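Secondhand travel fair returns to Jarnell with a bigger hall, a repair corner and a swap table for the well-packed suitcase

Angate Reuse Center opens its doors for a third year of trading, mending and packing advice

The Angate Reuse Center will bring back its Travel Light Fair this November, and the team could not be happier about it. The fair gives people a place to pass along the travel things they no longer use, pick up the ones they need, and learn how to look after what they already own. Entry is free all day.

Last year 1754 people came through the doors, far more than the old room on the second floor was ever meant to hold. This time the fair moves to the Arkico Hall in Jarnell, a former bus depot with wide doors, good light and a level floor from one end to the other. Anyone who stood on the stairs last November with a trunk in their arms will know why we are so excited about that floor.

"People told us two things after the last fair," said Consuelo Ibarra, director of the Angate Reuse Center. "They loved it, and they couldn't move. We went looking for a bigger space the very next week. When we walked into the Arkico Hall I could already see where the suitcases would go."

The suitcases will go along the north side, sorted by size, with garment bags and backpacks behind them. There are 600 pieces of luggage in the center's storeroom waiting for the day, from hard-shell cabin cases to a set of canvas duffels that came out of a closed summer camp. Every zipper has been tested and every wheel has been spun. Cases with a fault that could not be fixed are marked with a yellow tag and will be given away to anyone who wants them for storage, school plays or parts.

Small things get their own section this year. Toiletry bags, folding hangers, neck pillows in washed covers, plug adapters, travel irons, hair dryers and alarm clocks will be laid out on long tables near the entrance, where visitors can pick them up and take a proper look. Electrical items are checked by the center's own repair bench before they go out for sale, and anything with a damaged cord or a loose plug is kept back.

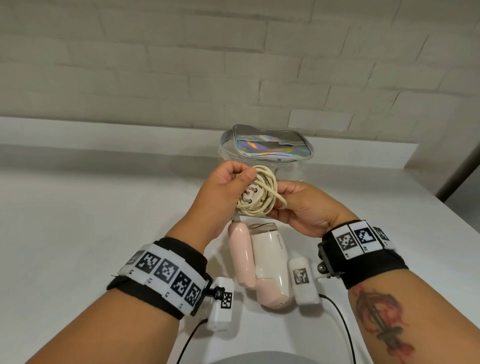 Dušan Kadrić has run the repair bench since the center opened and will be leading the mending corner at the fair. Visitors can bring one item each and sit down with a member of his team to work on it together. Stuck zippers, torn linings, broken handles and missing feet are all welcome. The bench will also have a bin of salvaged wheels in just about every size, sorted by Dušan over the summer.

"A suitcase with one bad wheel gets thrown out all the time," Kadrić said. "It takes a screwdriver and a bit of patience. I want people to go home having done it themselves, with dirty hands and a case that rolls straight."

Seats in the mending corner can't be booked. Sign up at the desk when you arrive, and wander the hall until your name is called. Mornings are usually calmer than afternoons.

The fair will also host a full program of short talks, 26 in all, each one brief enough to catch between tables. Dagný Hallgrímsson, who spent many years as a ship's purser and now teaches at the Jarnell evening school, opens the program with a talk on packing for cold places. Her session last year was so full that people listened from the hallway, and she has promised to bring the same wool sweater, the same small bag and a few new tricks for getting one into the other.

"I'm a great believer in pouches," Hallgrímsson said. "Clear ones, if you can get them. You open your bag in a dark cabin at five in the morning and you want to see your things, not dig for them. Cords in one, medicines in another, socks wherever there is a hole left over."

Other talks cover traveling with small children, sewing a hidden pocket into a coat, choosing shoes for a walking trip, reading a paper map, getting candle wax and sunscreen out of fabric, and keeping a travel diary that you will want to read again. Illia Koval will show how to roll a suit jacket so that it comes out fit to wear. He learned it as a touring violinist and has done it in the back of more vans than he cares to remember!

Families will find plenty to do. The children's corner has luggage tags to paint, a pile of old guidebooks to cut up for collage, and a postcard desk where a card can be written, stamped and dropped into a real mailbox. The center is covering postage on all cards sent within the country. There will also be a lost-luggage treasure hunt through the hall, with a small prize for every child who finishes.

Food comes from the Angelovski bakery, which has been feeding the center's staff on cold mornings for a long time and will be setting up its first full stall at the fair. Expect cheese pastries, bean soup, apple cake and strong coffee. Please bring your own cup if you have one. Soup bowls can be borrowed for a small deposit and returned at the stall.

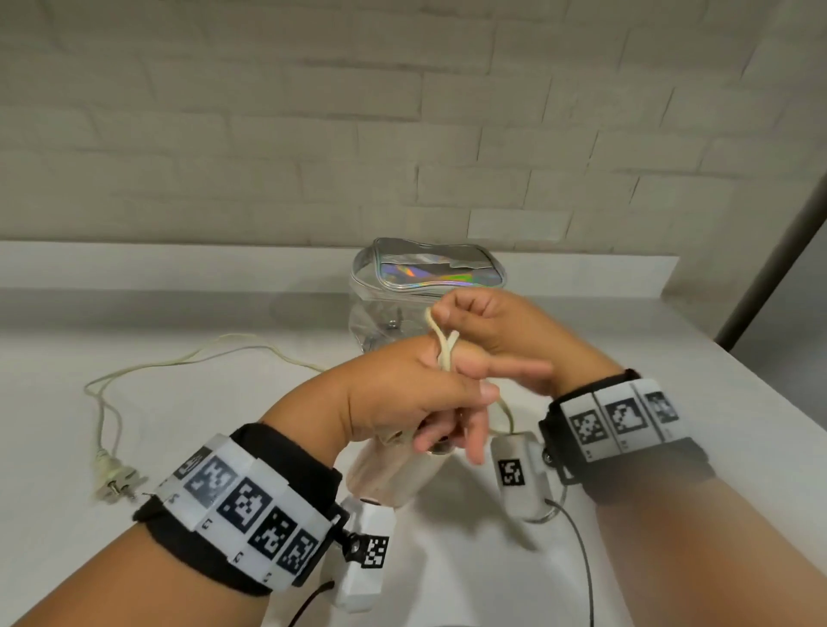 Jarnell, November

Donations for the fair are still being accepted, and the center is especially keen to see smaller items. Good things to bring include washable toiletry bags, zippered pouches, packing cubes, travel towels, adapters, umbrellas, day packs and belts. Guidebooks are welcome in any language and from any year. The storeroom can't take more large hard-shell cases at the moment, although owners can bring one along on the day for the swap table.

The swap table works on simple terms. Put down one travel item in good shape and take one away. The table is open from the time the doors open until the last hour, when whatever remains moves to the free shelf. Last year's swaps included a leather camera bag for a child's backpack with a dinosaur on it, and both owners left delighted.

Fatos Softić, who coordinates donations at the center, asks that people clean items and empty all the pockets before dropping them off. "We find everything," Softić said. "House keys, foreign coins, love letters, half a sandwich. The letters we try to return. Please check the side pockets, and then check them again."

Money raised at the fair goes toward the center's year-round work. The Reuse Center runs a lending shelf where residents can borrow a suitcase for a trip and bring it back afterward, and it gives packed overnight bags to people who have to leave home at short notice. The team hopes to add a sewing room in the spring, with three machines and evening hours for beginners, and the fair is the largest single source of funds for it.

"I love the fair for itself," Ibarra said. "You see somebody buy a beat-up old case and start telling the person next to them where they're going. We've had people swap addresses over a garment bag. But it also keeps the lending shelf going all winter, and that matters a great deal to the families who use it."

Visitor information

The Travel Light Fair takes place at the Arkico Hall, Jarnell, this November. Doors open at 9 a.m. and close at 5 p.m. The first talk begins at 10 a.m. on the small stage by the south wall.

Entry is free. Most items on the tables cost $3, with luggage priced individually. Cash and cards are accepted.

The hall is step-free throughout. Folding chairs are available in the talks area, and a quiet room is open all day beside the coat check. Dogs on a leash are welcome everywhere except the food area.

Bicycle parking is in the front yard. Car parking is limited, so please share a ride if you can.

Donations can be dropped off at the Angate Reuse Center during normal opening hours. Please hand them to a member of staff at the side door and do not leave bags outside overnight.

Press contact: Consuelo Ibarra, Angate Reuse Center. Interviews with speakers and members of the repair team can be arranged before the fair.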